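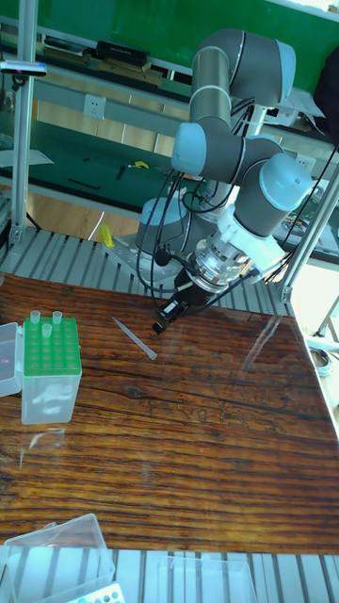 A wood-patterned tabletop, with a slatted aluminum platform behind it.

The Grain That Never Grew

Look down. There is a fair chance that whatever your elbows are resting on looks like wood. Now put your face close to it (go on, I do this in restaurants) and try to find the same knot twice. If you can, what you're looking at was drawn, scanned or painted by a person, and I have become completely fascinated by those people.

It started in July, in the front hall of a boarding house in Condov. I was waiting for a key and leaning on a door that I would have sworn was oak. It had the pale flecks, the long wandering lines, even a little dark split beside the hinge. The owner, Habibur Mridha, let me lean on it for a while before he told me it was pine under paint. His grandfather had done it with a steel comb, a rag and a flat brush with half the bristles missing. Every door in the hall was the same, and no two of them matched.

I asked to see the rest of the house, and I missed my bus.

People have been painting wood to look like better wood for a very long time. The reasons were mostly practical. Good hardwood was expensive and heavy, and it had to be hauled from somewhere. Pine was cheap and close by. A painter could lay down a tan ground coat, let it dry, brush a thin brown glaze over the top and then drag a comb through it while it was still wet. Where the comb went, the ground coat showed through. Wobble your wrist and you have grain. Roll a cork or a bunched-up cloth through it and you have a knot.

That sounds easy, and the first ten minutes are easy! I took a two-day class with Mitali Khan in her workshop at Abdella, and by lunch I was sure I had a gift. My board had knots all over it. She held it at arm's length and asked me what kind of tree would do that.

"You put in everything you know how to do," she told me. "Trees are mostly boring. Paint the boring part well and then let one thing happen."

I spent the afternoon painting boring oak. It was wonderful. The glaze stays open just long enough to make you hurry, and it smells of linseed, and when the comb catches a bit of grit and skips sideways you get a line so natural that you want to frame it. Khan keeps her practice boards in a rack along the back wall, 213 of them when I visited, and she can tell you which ones she was tired for. She prefers those. Her lines loosen up late in the day.

Printed grain is a different craft, and I expected to like it less. Then I spent a morning at Plastulen, where Anjana Gamage picks the wood that ends up as patterns on tabletops and shelf boards. Picks is the right word. She goes through stacks of real planks under a flat white light and turns down nearly all of them. A plank with a lovely big swirl is no use to her, as the pattern has to repeat, and the eye will catch that swirl every time it comes around.

"The customer should feel the wood and never meet it," she said, and then laughed and asked me not to make her sound mystical.

What she looks for is a quiet plank with some slow movement in it. Once it has been scanned, Edgardo Ignacio spends weeks at a screen moving small marks apart, softening a dark streak here, shifting a pore line there, so that the end of the pattern can flow back into its beginning. Their archive holds 800 patterns. He showed me a walnut he had been working on since spring, and I couldn't see one thing wrong with it. He pointed to a fleck about as long as an eyelash. Once I had seen it I couldn't see anything else.

There are people who find all of this a bit dishonest, and I went looking for one. Jahangir Roy builds solid ash furniture in Wustanen and has strong opinions about glue. I thought he would be perfect. He listened to me go on about combs and corks, then took me through to his kitchen, where the counter was printed maple with a burn mark next to the stove.

"I work with wood all day," he said. "I don't want to oil my counter as well."

He did have one complaint, and it's a good one. He can't stand grain that runs the wrong way, across a door rail where a joiner would have run it lengthwise. Khan had said nearly the same thing. A painter who understands carpentry will stop the comb exactly where one board would end and the next would begin, and will change the angle of the brush at the joint. Back in Condov, Mridha's grandfather had done this on every panel. I have two photos of the corner of one door on my phone and I show them to people at parties.

If you'd like to try it yourself, start small, with a scrap of smooth board and a comb cut from stiff cardboard. Use a satin paint for the ground, a shade lighter than you think you need. Work the glaze in long strokes, all in one direction, and wipe it off with a rag when you hate it. You will hate it several times. My own finished piece is the inside of a closet door, a modest stretch of oak with a single knot near the handle, and I open that closet much more often than I need a coat.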